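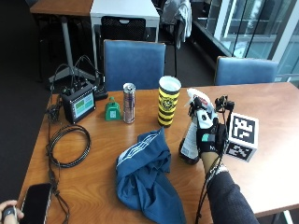
Right glove on, marker cube at the right of the table, spray bottle and cloth out.

December 23, 2024

The glove station needed attention again, so I am writing down the order I do things in. Last time I kept it in my head and Nuria Bogale had to redo half of it in June.

Cable first. The thin one from the glove runs down past the wrist and off the near side of the table. If it pulls when the arm is fully extended, the rig on the back of the hand shifts and every pose after that is off by a constant. I leave slack for the longest reach and then add a hand's width.

Next the rig itself. The clips loosen with use. I press each one, close the fist hard 5 times, and press again. Anything that moves gets reseated before I touch the software. I lost over four hours once to a drift I blamed on Zollarar, our logging tool, and it was a clip.

Then the cube. It has to sit flat with the printed patterns clean. Fingerprints are fine, glare is not, and with the window wall behind us the glare changes through the day. I turn the cube a few degrees and check detection again. Today it held at 91 percent of frames - low, but usable. Below that I print new faces.

Last, a grip test. A trigger bottle held by the neck is a good one: the fingers wrap most of the way and the thumb reading is easy to compare with the old logs. Cloth is worse, and I still have no fixed procedure for it. Henok Weldu folds and unfolds the same one 8 times and takes the median.

Still open: the left side has not been redone, and the spare clips from Grinent are the wrong width.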